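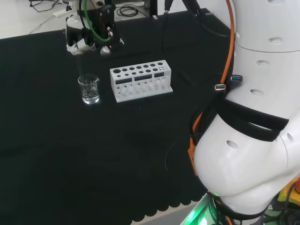 December 26, 2020

Quiet day in the shop, so I finally got to spend it on the stirring corner and the little bench setup I've been promising to write up since July. Putting this in the shared notebook so Úna can find it when she's back and so I don't have to remember any of it.

First thing, the cloth. I know there were opinions about the black cloth! I still like it. Clear glass on the old pale bench top was miserable to look at, you'd lose the rim of a small beaker completely and end up leaning in sideways to find the liquid level. On black the edges of the glass pick up the light and so does the liquid, and you can tell at a glance where the bottom of the beaker is. The scalloped hem is just how it came. I got it from the party shelf at Lenihan and it was that or one with a fringe, and I was not going to have a fringe on a bench where people handle glass rods. It does hold its folds from the packet, though. I ran the flat of my hand over it a bunch of times and they came right back. Somebody with an iron at home is welcome to take it away for a night.

The thing to watch with cloth is that it isn't stuck down. If you slide a beaker on it the fabric comes along, bunches up ahead of the foot, and then you've got a beaker leaning on a wrinkle. Lift and place. I caught myself sliding twice this morning and I'm the one who wrote the rule.

Stirring. I've gone back to plain glass rods for small volumes and I'm happy about it. The magnetic stirrer is fine for the big stuff but with a shallow bit of liquid in a small beaker the bar skitters and ticks against the wall, and half the time I'm chasing it out with tweezers afterwards. A thin rod with a slight lean on it, tip down near the bottom, slow circles. If you hear it clinking you're going too fast or too wide. I like to hear next to nothing.

Also the rod wants to be longer than you think. The short ones from the Pruvitz box are okay in a tiny beaker, but you end up with your knuckles at the rim and then you can't see what you're stirring. The long ones are in the tall jar by the sink, fire-polished both ends. If one has a rough end please don't put it back in the jar, put it in the glass bin. I found one yesterday with a nick in it and I would rather not find another with my thumb.

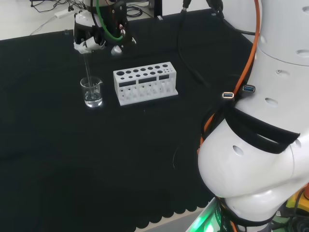

Spout direction is the other thing I've gotten fussy about. I set the beaker down with the spout to the right, toward the rack, and leave it that way the whole time. Then when it's time to pour I'm not turning the thing around in my fingers, and I can rest the rod across the lip and let the liquid run down it. Left-handers, flip everything. Úna Mulligan does hers the other way around and we have bumped elbows over it more than once, so if you're sharing the bench with her, take the far end.

Now the rack. The white one is the one I want to keep on this bench, and I want to put down what I like and don't like about it before we make or buy any more.

Likes: the mixed holes. Larger ones at the left and then it goes down in size until you get to the cluster of tiny ones at the right end. I was skeptical of the tiny ones (what goes in there, toothpicks?) but they've grown on me. The range of sizes means one rack on the bench in place of two or three, and on a bench this size I'll take it. The base plate sticks out a little wider than the body and I think that's why it feels so steady on the cloth. The narrow rack we had before, the Staker one, went over if you looked at it wrong.

I also like the open front. With the windows up top and the slots underneath there's somewhere for drips to go and somewhere to look in, and you can get a bottle brush at most of it.

Dislikes: those same slots are a pain to dry. I rinsed the rack before lunch, shook it, stood it on end on a paper towel, and an hour and a half later there was still water sitting in the corners. So wash it at the end of the day and leave it overnight, or blow it out with the hand pump. Please don't put it in the drying oven. I don't know how much heat that plastic will take and I don't want to learn by opening the door on a puddle.

The other gripe is that there are no labels. Plain white all over. I keep meaning to pencil letters along the top edge next to the holes. I tried a grease pencil on the underside of the base first to see if it would wipe off and it left a gray smudge that only came away with alcohol and a lot of rubbing, so, regular pencil it is, and lightly. Tape labels fall off when the rack gets washed, we've been through that.

I've been keeping the rack at an angle on the bench, a bit behind the beaker and to the right. Square to the edge looks neater but then the far end is a reach and your sleeve crosses the beaker on the way. Angled, you can get at the whole row. Tubes stay out of it until you're ready for them. I had a bad habit of loading the rack up first thing and then working around a row of open tubes all morning, and that's how you get lint in things.

On amounts, for practice I've been using plain water and keeping it shallow, just the lower part of the beaker. It's enough to see what the rod is doing and not enough to slop over if you get carried away. The marks on the wall of these small beakers are faint and I wouldn't trust them for anything anyway. If the volume matters, use a cylinder or weigh it. I weighed a fill this afternoon that I'd eyeballed as 100 on one of the bigger Pimell beakers and got 136 grams of water, so that's how good my eye is. Lesson for me as much as anyone.

Speaking of the balance, it needs to be leveled again. The bubble was off to one side when I turned it on. I fixed it, but it had been level before the break, so I suspect the table it's on has a foot that's working loose. Will look with a flashlight when I've got someone to hold the other end up.

Supplies, while I'm here. We have 4 of the small beakers with good spouts left. There were more and I'm not asking. The order sheet from Pimell has them under item 432 and I've circled it. I'd get the same ones again, the spout is nicely shaped and doesn't dribble back down the outside the way the cheap ones do. Would also like a second black cloth so that one can be in the wash. Without the scallops if there's a choice, though I admit they've started to look kind of cheerful.

Cords along the back of the bench: I know. They're on my list. I'm thinking a strip of hook-and-loop under the back edge and keeping the power strip well away from the work surface, I don't love having it that close to a bench where we have open beakers. If anyone has a better idea, write it in below. Until then keep liquids toward the front and don't stand bottles back there.

To do:
Pencil letters on the rack, lightly
Iron the cloth (anyone?)
Sort the rod jar, bin the nicked ones
Power strip and cords
Loose foot under the balance
Order small beakers

One more on the rods before I forget. Rinse and wipe between uses even when it's only water. I got lazy this afternoon, set one down on the cloth and picked it up with fuzz all along the wet end, and then the fuzz went in the beaker. A folded paper towel to the left of the beaker works fine as a rod rest. A proper rest would be nicer — I might bend one out of some of that leftover wire in the Staker drawer, if there's any long enough.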